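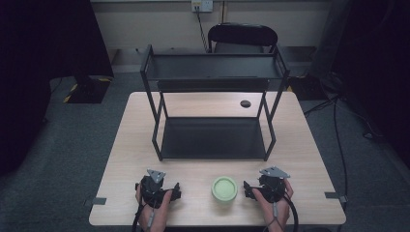
Zosier Robotics Club > Build and Data > Shelf task, what counts as a good run?

mbolger
We start recording the shelf task on Wednesday and I'd like the rules settled first. Two-handed, hand-held grippers, the two-tier black rack in the middle of the table and the small green tub near the front edge. Tub goes to the top shelf, then the lower shelf, then back to the table. Target is 200 runs for the first set. Questions so far: do we keep runs where the tub gets dropped, and does the rack stay put?

plasthorpe_dan
Keep the rack where it is. If we move it as well as the tub we won't know which one broke the policy when it fails.

abla_t
Disagree. Last term's set had everything in one spot and the arm learned the spot. Put the rack somewhere new on the table every five runs, even if only by a hand's width.

plasthorpe_dan
Last term we had 397 runs and half were unusable for other reasons. I don't think you can blame the spot.

abla_t
I went through them. The ones that were fine were all the same run over and over. It's in the notes under Haddad, which is what we named that set.

mireille
Could do both. First 200 with the rack fixed, then move it for the next lot. Train on each and compare. It would give Emília something to put in her report too.

On drops, I'd keep them if the person picks the tub up again and finishes. Bin them if it goes on the floor.

mbolger
Fine with that on drops. Mireille, your way means 500 in total if the second set is going to be any use. Who is doing 500?

emilia_d
I can do Wednesday from 4pm. My wrists give up before the hour though, so someone needs to swap in.

One thing about the lower shelf. It sits very close to the tabletop, so please go in from the front with the jaws level. If you come down at an angle you hit the top shelf with the plates on the gripper.

lindalva
Also mind the cables. Leave enough slack before you start, otherwise you get a tug halfway through the lift and it shows up in the data as a jerk. I'd sooner throw out a run than smooth it afterwards.

abla_t
Smoothing is fine if you do it the same way on every run.

lindalva
It hides the bad ones. We had this argument with Grukham.

mbolger
No smoothing for now, raw files only. Rack fixed for the first 200, then moved every five. Emília from 4, Lindalva to swap in at half past. I still need one more name for the second set.

plasthorpe_dan
Put me down, but I'm not measuring where the rack goes each time.

mireille
Masking tape on the table, one mark per position. I'll bring a roll.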